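Fix It on Main Street

I love a repair shop! Give me a cluttered counter and a bin of odd screws and I'm happy for an hour. Caltislow has 3 of them left for a town of 3,000, and I think we should treat them the way we treat the library – as something everybody pays a little toward and everybody gets to use.
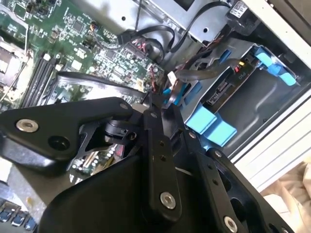
My old desktop is 19 years into its life and still does my taxes. Keeping it going has cost me less than 100 dollars, and I've learned more from those visits than from any manual. Kids should get to see that too! Let the middle school send a class over every May, and let the town cover the rent on one bench. I'd vote for it tomorrow.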